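About us

Omia is a small company that collects examples for robots that learn. Our customers are teams who build the learning system themselves and who do not have the time, or the room, to gather enough material for it. We started in a rented workshop in Clistovlow with one arm and a box of kitchen things bought at a market. Today we are still in Clistovlow, but on the second floor and with better heating.

What we deliver is called a set. One set contains many short attempts at the same task, for example to pick up a cup, to turn it upright, or to hang it on a hook. Each attempt is recorded from start to end together with the movements of the arm, and each one gets a label from a person who has watched it fully. Our largest set until now is Plurkmont, with 3616 attempts at handling tableware. It was finished in September after a long spring of preparation.

We work in two ways. A part of the attempts is made on real tables, where an operator guides the arm by hand controls. The other part is made in simulation, with the same controls and the same operators. In simulation we can change the colour of the table, the pattern on the cup and the place where it lies without going to the cupboard. Bai, our own program for this, keeps a note of every change, so that a customer can ask for more of one kind and less of another.

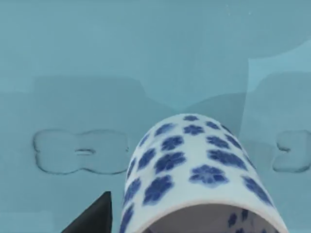 Do you also keep the attempts that fail?

We keep them and mark them as failed, with a short note about the moment when it went wrong. Some customers train only on the good ones and take the others away. Other customers want them very much, so we leave this choice to them. In Plurkmont there are 300 failed attempts, and they are stored in a separate folder with the same labels as the rest.

Lai-ching Poon leads the operators. She came to us from a school for hand therapy, and she has written the guide which every new operator reads in the first week. It asks for slow and natural movement, a short pause before the gripper closes, and no repairing of a bad attempt in the middle. If the attempt is bad, you let it end and begin again. New people practise for 2 weeks before their work goes into a set.

We are often asked for a price by the hour. We prefer to agree on a number of accepted attempts, and the customer checks a first small part before we continue with the remaining work. When the labels are not good enough, we do them again and there is no extra cost.

Visitors are welcome in our workshop, but please write to the office first so that an operator is free to show you the controls.

Page last changed: July 2026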